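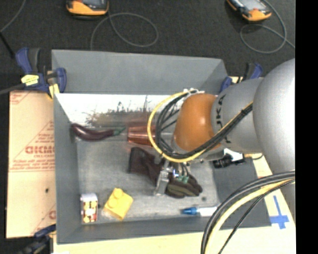
About Drerum

We run robot cells for picking and sorting odd things. Small outfit, one shed, two yards over from the rail line. We set arms up, test them on mixed goods, write down how to run them safely, then go out and show other people how to do the same. Most of our customers are warehouses, repair depots, and a few colleges with a cell they inherited and no paperwork to go with it.

This page is long because people keep asking the same things by phone. Read it first, then call.

What we do

Bin picking, mostly. Mixed items, no fixed order. A glove, an eggplant, a cup lying on its side, a marker, a toy block. Soft next to hard, shiny next to dull. If a cell only copes with neat boxes we want to know before you pay for it.

Also: risk assessments, cell layout, cable checks, operator training, and rewriting other people's procedures so they can be read by someone standing up.

We don't build arms. We don't sell arms. We don't get a cut from anyone who does.

How we started

Started as the testing side of Rulach, a packing line builder. They closed the line business, we kept the shed and the test gear and changed the name over the door. First year was nearly all repairs. Second year a customer asked for our bench rules in writing and that became the Majimbun sheets, still the thing we're best known for. The first set was four pages. It's 28 now and we'd like it shorter.

The Majimbun sheets

Our house rules for working on and near a cell. They sit underneath the national and international robot safety standards, they don't replace them. If a sheet and a standard disagree, the standard wins and please tell us. The sheets are free for customers and for any school that asks. 1515 copies out so far, counting the ones we've emailed.

The short version, for anyone who's visiting:

Risk assessment first. Every cell, every change. New gripper counts as a change. So does moving the bin to the other side.

Slow speed whenever somebody is inside the line. Teach mode, enabling switch in hand. No exceptions for "just a quick look".

One person has the pendant. Whoever has the pendant says when it moves, out loud.

Emergency stop tested at start of shift, by pressing it. Looking at it isn't a test.

Air off and bled before hands go near gripper fingers. Some grippers open when they lose air and some close. Know wich one you've got.

Lock out and tag for any work past the wrist. Your own lock, your own key, in your own pocket.

Hands out of the bin while the arm is live. If an item rolls under the fingers, stop the arm, then reach. Tongs are not a way around this.

Clamp the bin. Clamp it again after a bump. A bin that creeps a few millimetres over a morning gives you bad picks, then a crash, and then a long afternoon looking for a software fault that isn't there.

Mark positions with tape on the bench. Blue if you've got it. Don't peel up someone else's tape without asking.

Cables get their own section (sheet 9) because cables are what go wrong. Leave enough loop at the wrist for the full turn. Walk the arm through its whole range by hand speed and watch the loop, not the gripper. Look for rubbing, pinching, anything that drags over a bin edge. Ties snug, not strangled. Replace a scuffed hose the same day.

Test items: keep them dull and cheap, keep a list, retire them when they're worn. Food items go out at end of shift. Yes, we had to write that one down.

Log every stop. Time, what was in the gripper, what you did next. Two lines is plenty. We've got 826 stops logged on our own benches and they've taught us more than any manual has.

Training

Two courses. The basic day is for operators and anyone who works beside a cell: stops, lines on the floor, what the lights mean, how to report. The longer one runs three days and is for the people who teach positions, change grippers and sign off the assessment. Small groups, six at most, everyone gets time on the pendant. Bring closed shoes. Long hair tied, lanyards off, rings off. We have lockers.

110 people came through last year, a good share of them apprentices. Next lot of the three day course is in August, bookings open now. If you're colour blind or have trouble hearing the buzzer, let us know beforehand and we'll set the cell up to suit.

No certificate for just turning up. There's a practical at the end and you can resit it for free.

Site visits

We'll come out and walk your cell with you. Usually half a day. We look at guarding, reach, stops, cables, how people really get to the bin when it jams. You get a written report, plain words, worst problem first. If something is dangerous we'll ask you to shut it down while we're standing there. Most people do. A couple haven't and we don't work with them any more.

We cover the metro area and anywhere within three hours' drive. Further than that, we charge travel at cost.

Sivent

Sivent is our shared library of pick tests. Item lists, bin sizes, what was tried, what dropped. Anybody can send results in, good or bad, so long as the stops are logged honestly and the set-up is written up properly. Please send the bad ones. No customer names in it and no site details, ever. Ask for a login through the office email.

Who owns us

Staff owned, all of it. No outside investors. We publish our own incidents once a year, including the near misses, on the Reports page. Last year's is up exept the appendix, still being typed.

Finding us

Shed 4, through the second gate, not the first. The first gate is the tile place and they're sick of signing for our parcels. Office is open 7.30 am to 4 pm. Visitors sign in, get a vest and stay behind the yellow line until someone walks you over. Kids are welcome on open days only. Parking out front is fine, leave the roller door clear.

Phones get switched off on the floor. If we don't answer we're probably on the bench, leave a message and we'll ring back the same day.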